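4.3 Unintended Contact During Simulated Tabletop Clearing

The failures reported in this section arose in the kitchen environment of the Welcombe suite, in which a single fixed arm with a parallel gripper moves household items on and around a stone countertop. The policy under test, Corico, had passed the earlier reaching and lifting checks without a safety stop. The faults appeared only when two objects were in contact with each other at the time of the grasp.

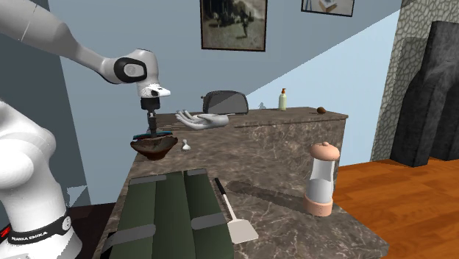
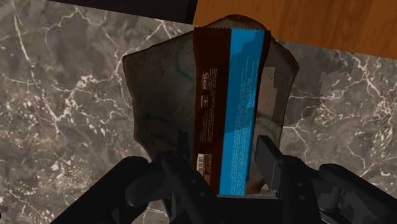

Figure 4. Side view of the arm working at a bowl, and view toward the counter past the gripper with a wrapper and a translucent bag.

We separate the faults into two classes. In the first, which we call pressing faults, the arm continues to move down after the fingers or the held item have met a rigid surface. The controller limits joint torque but places no direct limit on force at the fingertips, and the commanded height was taken from the center of the target object. Where the target rested on something else, that height could fall below the surface supporting it. The simulator resolved the resulting overlap with a large contact force in a single step. On hardware, a force of that size would be expected to trigger a protective stop or to damage the dish.

The second class consists of double grasps. Thin film has a weak and noisy depth signal, and the segmentation module often merged it with any stiff object lying against it. The policy then closed on both items and reported a successful pick of one. Because the success check used only finger width and the height of the named object, these episodes were scored as correct. They were found during a manual review of the logs on November 24, 2018, after the Puketti group was unable to reproduce our published success rate.

Two changes were made. A fingertip force threshold was added to the low-level controller, so that downward motion ends when contact is detected outside the planned grasp window. The success check was also rewritten to test every object in the workspace for movement, and an episode now fails if any object other than the target leaves its starting position. Following the protocol of the Durán study, the check is run outside the policy and cannot be read by it.

The first change removed the pressing faults in our repeated trials but made the arm slower near cluttered areas. The second did not reduce double grasps; it only ensured that they were recorded. We therefore advise against using the earlier scores to judge whether the policy is safe to run on a physical arm. Deformable packaging remains an open problem, and the remaining faults of this kind are discussed in Section 8.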